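But de football transportable Gatex 400

Accueil > Terrains et clubs > Buts > Buts transportables

Réf. GTX-400
Disponible sur commande, livraison sous 3 à 4 semaines
Vendu à l'unité ou par paire

Le Gatex 400 est un but de football à effectif réduit destiné à l'entraînement des clubs, aux écoles de football et aux terrains municipaux. Il se déplace à deux adultes grâce à ses roues arrière et se range debout contre une main courante ou un mur, à condition d'y être attaché. Le cadre avant mesure 4 m de large sur 2 m de haut, cotes intérieures.

Il remplace dans notre catalogue l'ancien modèle Gatex à arceaux vissés. Les filets de l'ancien modèle ne se montent pas sur le nouveau : la profondeur au sol a changé et les crochets ne sont plus espacés de la même façon. Les clubs qui possèdent encore des filets d'avance peuvent nous consulter, nous gardons un petit stock de pièces pour les buts à arceaux.

Caractéristiques

Largeur intérieure : 400 cm
Hauteur intérieure : 200 cm
Poteaux et barre transversale : profil ovale en aluminium, laqué blanc
Cadre au sol : tube rond en acier galvanisé
Arceaux arrière : repliables, verrouillage par goupille
Fixation du filet : crochets en matière plastique à glisser dans la gorge du profil
Roues : 2, pneus pleins, montées sur la barre arrière
Lestage : obligatoire, non compris
Filet : non compris
Usage : extérieur et gymnase (patins en caoutchouc en option)

Contenu du colis

Deux poteaux, une barre transversale, deux arceaux, une barre de sol arrière, deux barres latérales, les équerres d'angle, la visserie inox, les crochets de filet, les roues et leur axe, une notice de montage en français. Une clé six pans est jointe. Il faut prévoir en plus une clé plate de 17 et un maillet en caoutchouc.

Montage

Le but est livré démonté, en deux colis longs. Comptez une petite heure à deux pour le premier exemplaire. Assemblez le cadre avant à plat, face laquée vers le haut, sur une couverture ou sur l'herbe. Les équerres d'angle entrent en force dans le profil ; si l'une d'elles résiste, vérifiez que la gorge du filet est bien tournée vers l'arrière sur les deux pièces. Serrez à la main, relevez le cadre, posez les arceaux, puis serrez définitivement.

Les crochets se glissent dans la gorge avant la pose de la deuxième équerre. En cas d'oubli, il faut redémonter un angle.

Lestage et sécurité

Un but transportable doit être lesté ou ancré à chaque utilisation, y compris pour un simple échauffement. Le Gatex 400 accepte trois solutions : les sacs à sable, les contrepoids moulés à poser sur la barre arrière, ou les ancrages à visser dans la pelouse. Sur synthétique, les ancrages sont exclus.

Contrôlez la stabilité après chaque déplacement. Ne laissez pas les enfants se suspendre à la barre. L'exploitant du terrain tient à jour le registre de vérification ; un modèle de fiche est fourni à la fin de la notice.

Filets compatibles

Filet Urkudum 3 mm, maille de 120, blanc ou vert
Filet Urkudum 4 mm, maille de 120, blanc, tenue renforcée sur les bords
Filet Lauritsen pour gymnase, maille de 45, accepte aussi les ballons de handball

Pour un usage quotidien en école de football, nous conseillons le 4 mm. Le 3 mm convient aux terrains utilisés une ou deux fois par semaine et peut rester en place l'hiver si le bas est relevé pendant la tonte.

Entretien

Lavage à l'eau claire et à l'éponge. Pas de nettoyeur haute pression sur les équerres, l'eau entre dans le profil et ressort par les trous de vis pendant plusieurs jours. Un point de graisse sur les goupilles en début de saison suffit. Les retouches de peinture se font avec le flacon vendu séparément (réf. GTX-R).

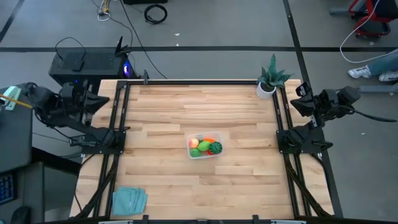

Les pièces les plus demandées sont les crochets de filet, vendus par sachet de 20, et les roues, vendues à l'unité. Les équerres d'angle sont identiques à gauche et à droite. Pour un poteau tordu, envoyez-nous une photo de l'étiquette collée sur la face arrière, à hauteur de genou : elle donne le lot de fabrication et nous permet d'expédier un profil de la bonne teinte.

Livraison

Les colis dépassent la longueur admise par les messageries classiques et partent par transporteur, sur rendez-vous. Le chauffeur livre au pied du camion. Indiquez sur la commande un numéro de portable joignable entre 8 h et 17 h, et précisez si l'accès au stade se fait par un portail fermé. Les retraits à notre dépôt d'Isville sont possibles le matin, avec un véhicule équipé de barres de toit ou une remorque.

Les commandes passées en novembre par les collectivités peuvent être facturées sur l'exercice en cours, même si la livraison a lieu après. Il suffit de le noter sur le bon de commande.

Garantie

4 ans sur les profils en aluminium et les soudures, 3 ans sur le cadre au sol, 1 an sur les roues. Les filets et les crochets ne sont pas garantis contre l'usure. La garantie ne s'applique pas à un but utilisé sans lestage ni à un cadre percé après livraison.

Options

Patins en caoutchouc pour gymnase, le jeu de 4
Contrepoids moulé, à l'unité
Jeu de 4 ancrages à visser
Antivol à câble pour rangement contre main courante
Housse de protection pour poteaux, la paire

Devis et renseignements

Pour une commande à partir de trois buts, ou pour équiper un terrain complet, demandez un devis à Vibeke Kvaran, service collectivités et clubs. Indiquez la nature du sol, le nombre de buts et la solution de lestage souhaitée.

Voir aussi

But Gatex 200, pour les tout-petits
Filet pare-ballons Urkudum
Chariot de transport Lauritsen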